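Rechercher sur le site
Mot-clé, rubrique, année
OK

COMMUNIQUÉ DE PRESSE
Le 4 décembre 2019

Radio Nilomari remet le gros lot de son jeu du matin à un auditeur de Grormont

C'est avec une joie que toute l'équipe partage encore autour de la machine à café que Radio Nilomari annonce le nom du gagnant de « La Cagnotte du petit-déjeuner », le jeu qui a accompagné vos tartines pendant 4 semaines. Amanuel Yilma, fidèle auditeur de Grormont, remporte la somme de 1 144 euros, offerte par notre partenaire de toujours, les magasins Cestura.

La règle était simple, même si elle a donné du fil à retordre à bien des familles : reconnaître une voix mystérieuse à partir d'un extrait de quelques secondes, puis patienter jusqu'au tirage au sort entre les bonnes réponses. 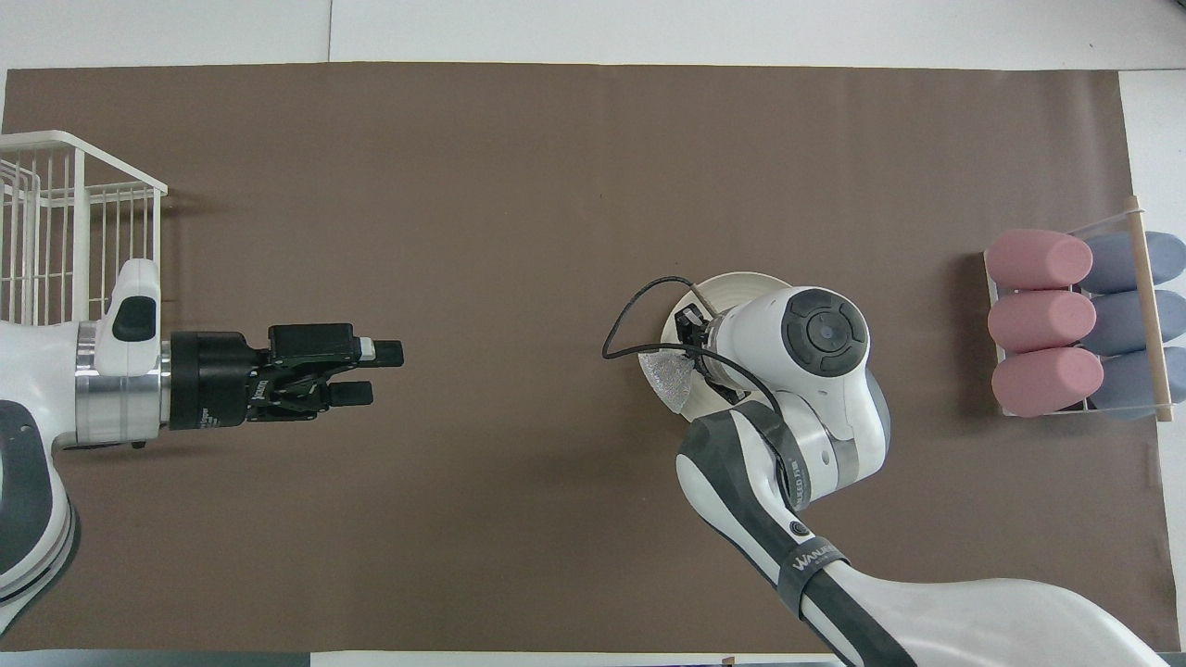 « J'étais sous la douche quand le téléphone a sonné, et ma fille a cru à une plaisanterie ! raconte Amanuel Yilma. Je joue depuis des années et je n'avais gagné, en tout et pour tout, qu'un parapluie. »

Que les autres participants se consolent : 20 d'entre eux recevront par la poste un panier gourmand préparé par la maison Zeleke, avec ses confitures et son fameux pain d'épices. Les gagnants seront prévenus par téléphone dans les 48 heures (pensez à décrocher, même si le numéro vous est inconnu).

Le jeu reviendra à l'antenne en janvier, avec une nouvelle voix et une nouvelle cagnotte. D'ici là, nous remercions très chaleureusement toutes celles et tous ceux qui nous ont appelés, écrit, et parfois même chanté leur réponse.

Contact presse : service communication de Radio Nilomari

À lire aussi
La grille des fêtes de Radio Nilomari
Règlement de La Cagnotte du petit-déjeuner
Cestura renouvelle son soutien à la matinale
Vos dédicaces de fin d'année à l'antenne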